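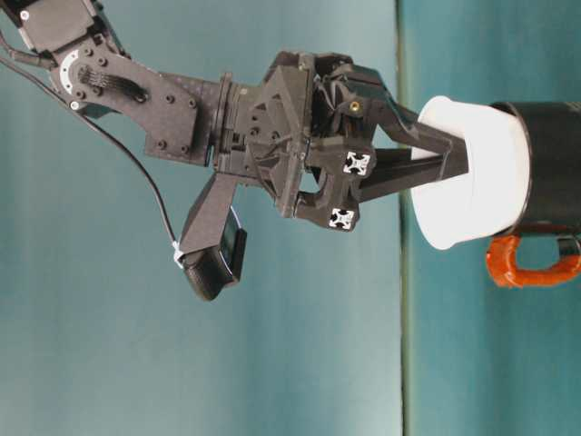
Le gobelet, le pot noir et mon planificateur têtu

Rechercher sur le blog OK

Dimanche 29 décembre

Voilà, j'avais promis de reparler de Prakitz avant la fin de l'année, et comme la maison est calme et le thé encore chaud, je m'y mets. Pour ceux qui débarquent (bienvenue !), Prakitz est le petit planificateur de trajectoires que je bricole depuis août, par-dessus la couche de contrôle de Lornen. L'exercice du moment tient en peu de mots - un gobelet blanc, un récipient noir à poignée orange, et une pince à deux doigts qui doit amener l'un à l'embouchure de l'autre.

Sur le papier, une broutille. Sauf que mon estimateur de pose adore les objets mats et déteste tout ce qui brille. Le bord du récipient est noir et luisant, les reflets se déplacent avec la caméra du poignet, et l'ellipse que j'ajuste dessus se met à danser. J'ai passé deux soirées à croire que le solveur d'inverse était en cause, avant d'aller relire
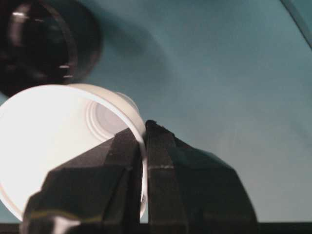

les journaux de Clileck, où tout était écrit depuis le début : la pose du bord sautait de 4 mm d'une itération à l'autre, et le planificateur, bien élevé, recalculait tout à chaque fois. J'ai donc ajouté un filtre tout simple, une médiane sur 3 mesures, et une règle qui interdit de replanifier tant que l'écart reste sous un seuil. Rien de savant, mais quel soulagement de voir enfin des courbes d'articulations lisses !

Reste la question de la vitesse, et là je tâtonne encore.
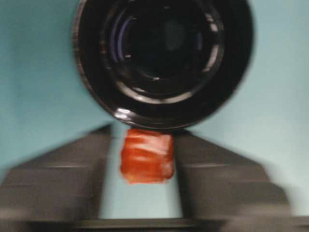 Temps de lecture : 2 min

Quand le poignet se déplace vite, l'image file et les contours se doublent, alors le détecteur invente des bords un peu partout. Pour l'instant je bride l'approche à 50 % et je jette les images trop floues, avec une bête mesure de netteté. J'aimerais mieux me servir de la vitesse des articulations pour pondérer chaque mesure, mais il faudrait des horodatages propres, et les miens ne le sont pas (oui, je sais, on me l'avait dit).

Le code du filtre est dans la branche de développement, avec des commentaires trop longs, comme tout ce que j'écris. Si vous avez déjà ajusté des ellipses sur du noir brillant, racontez-moi - je prends tous les conseils.

7 partages · 5 commentaires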